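Poseck Household Chores Data Card: Laundry Folding and Sorting Subset

Maintainers: Kazuhiro Sakai, Sayaka Nagano
Annotation lead: Chiharu Hamada
Status: released, July revision

Summary

Poseck is a collection of household chore recordings made with hand-held grippers in lived-in homes. It was assembled to help answer a practical question: which chores can a machine now do without a person standing by, and which remain out of reach. This card covers the laundry subset only. The kitchen and workshop subsets, Drostik and Vestcombe, have their own cards.

Contents

The subset holds 700 episodes recorded in 22 homes. Each episode covers one garment or one short run of garments and carries a plain-language task label. Garment type, fold type and outcome are recorded separately. Outcome labels were assigned by two annotators working apart, and disagreements were settled by the annotation lead.

Intended use

The data is suitable for training and testing policies that grasp, lift, fold and stack cloth. It may also be used to study how people regrasp soft items with two fingers. It should not be used to estimate how long housework takes, as operators were asked to work at an even pace.

Current findings

Baseline policies trained on this subset were tested by Itsuki Tsuji and Corey Tuhiwai on the Onishi bench. Towels laid flat on a table were folded correctly in 87 percent of trials. Results for garments picked out of a mixed pile were much weaker – most failures came before the first fold, when the policy took hold of two layers or lost track of a sleeve. Dark garments lying on other dark garments were the hardest group.

The maintainers do not regard laundry as a solved chore. A machine that folds a towel on a bench is useful in a commercial laundry. A family bedroom asks for more, and performance there is not yet good enough for unattended work.

Known limitations

Shirts and trousers are well represented. Fitted sheets, socks and baby clothes are not. Daylight recordings often have very bright windows, and users may wish to mask these areas. In 5 homes the sorting rules of the household were not written down, so stack order in those episodes should not be treated as ground truth.

Privacy

Participants gave written consent and may withdraw their recordings at any time. Requests are handled by the maintainers and take effect at the next revision.

Sample views

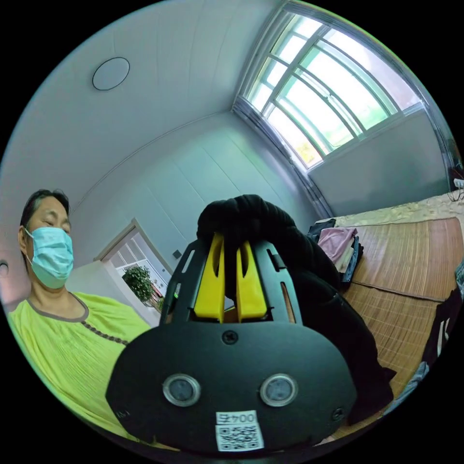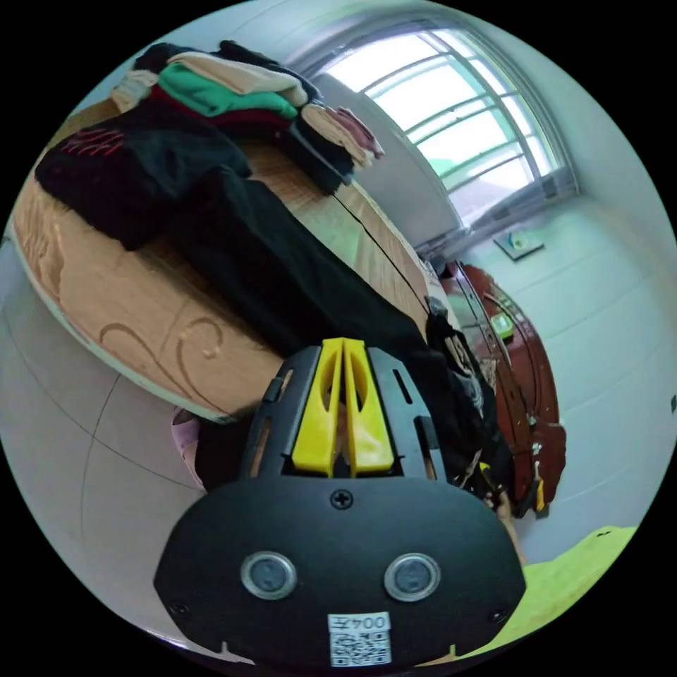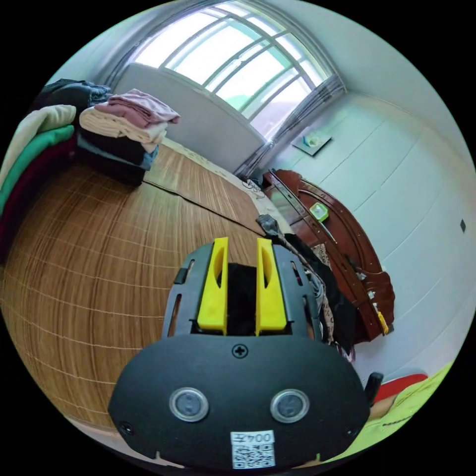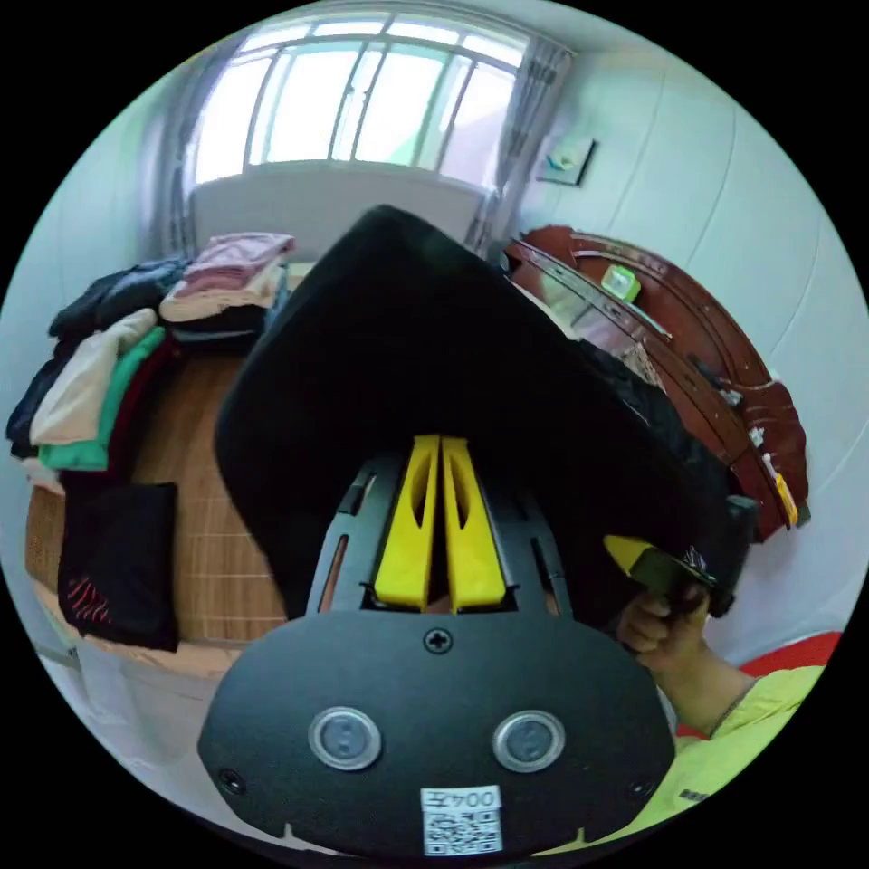 Sample views from one home in the laundry subset, each showing the hand-held gripper and folded clothes.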